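Part 2: Setting the fridge temperature

Okay, your Vesamex is plugged in and standing level. Now the part I got wrong the first time!

1. Let it run empty for 5 hours with the door shut.
2. Set the dial to 2 and leave it alone overnight.
3. Put a thermometer in a glass of water on the middle shelf and read it in the morning.

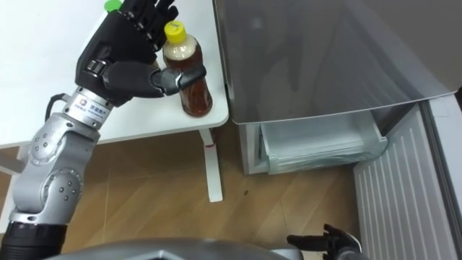

Don't load it all at once. I start with a few things from the pantry and add the rest the next day. Bottled tea is great for this – a plastic bottle like the amber-brown one on the white table is easy to move from shelf to shelf while you work out where the cold spots are (mine is right at the back).

Note: if the reading is too high, go up one number and wait a full day. I know, waiting is boring, but fiddling with it every hour gets you nowhere.

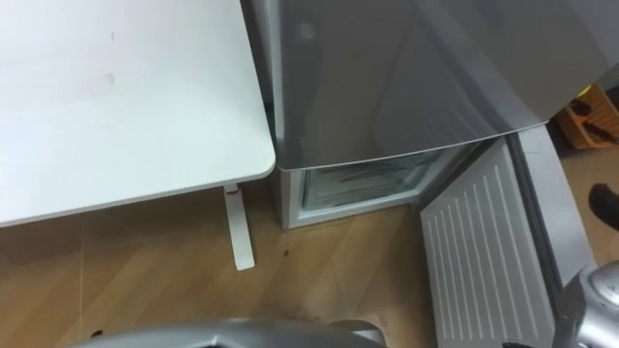 4. Once you like the number, put a bit of tape over the dial so it can't get bumped.

Caution: if you ever unplug it, wait 5 minutes before plugging it back in. The compressor needs the rest – and so will you after moving all that food.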